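Kitchen range

A kitchen range, also called a cooker or a stove, is an appliance that joins a cooking surface and one or more ovens in a single body. Ranges burn gas, wood, coal or oil, or run on electricity. In Britain the word "range" is often kept for large or old-fashioned models, and "cooker" is the usual name for the rest.

History

Before closed ranges, most cooking was done over an open hearth. Cast iron models with a flue let one fire heat both the hotplate and the oven, and used less fuel. They were heavy and had to be blackened by hand. Gas ranges later did away with carrying coal and clearing ash. Electric ones followed as homes were wired.

Controls

Early ranges had no dials. The cook opened or closed a damper and judged the heat by hand, or by how fast flour browned on a tray. Gas taps gave finer control, and the oven thermostat made it possible to print recipes with set temperatures.

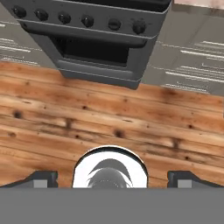
Jeptoo Ondieki disputes that the thermostat changed home baking so quickly, writing that "cooks who had learned by the flour test went on using it for years, and taught it to their children". Older cookery books often give both methods.

Fitting

Ranges are sold as freestanding, slide-in or built-in units. A freestanding range has finished sides and can stand alone. 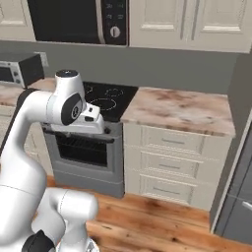 Built-in ovens came into wider use with the fitted kitchen, which treated storage, worktop and appliances as one run. Makers such as Trondska sold doors and ovens to matching widths. An oven set into a line of cabinets, with the cooktop above it and a control strip and handle at the front, is a common form of this layout. Gaps at the sides are small, so makers give rules for airflow.

Cleaning

Enamel linings can be wiped down when cool. Self-cleaning ovens heat the inside to as much as 500 °C and turn spilled food to ash – the door stays locked while this is done. 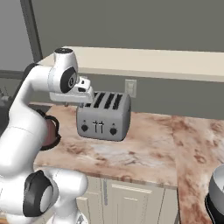 Catalytic liners work at normal cooking heat and need replacing from time to time. Steam cleaning uses less power but leaves baked-on fat behind.

Related articles
Cast iron cookware
Damper (flue)
Fitted kitchen
Hearth
Oven thermostat
Trondska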